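Home | Workshop | Gallery | Hire | Contact

We use cookies to remember your settings. Accept | Manage

The bench room at Cirkmont

Henok Woldemariam put the pegboard up behind the bench in October, after years of tools living in drawers. These notes go with the gallery for members who haven't been in lately.

Cup, scissors and tape
The black cup is for small hand tools, handles up. Scissors hang by their red loops, blades down and closed. Tape goes on the right – blue, red-orange, then white. If you finish a roll, write it on the order sheet by the door.

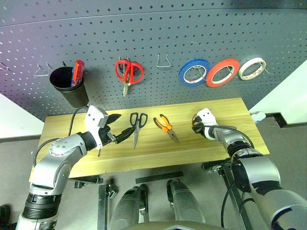
Spare hooks
A few wire hooks have been left free for whatever turns up. Mwanahawa Nyaga has 34 more in a tin under the sink, so ask her before buying any. They fit the Dikeck board only, not the older one in the back room.

The bench top
Light timber with a long grain. Please use a cutting mat, and wipe up glue before it sets.

The room is open Monday from 6 pm. Key is at the front desk.

Sign up for our newsletter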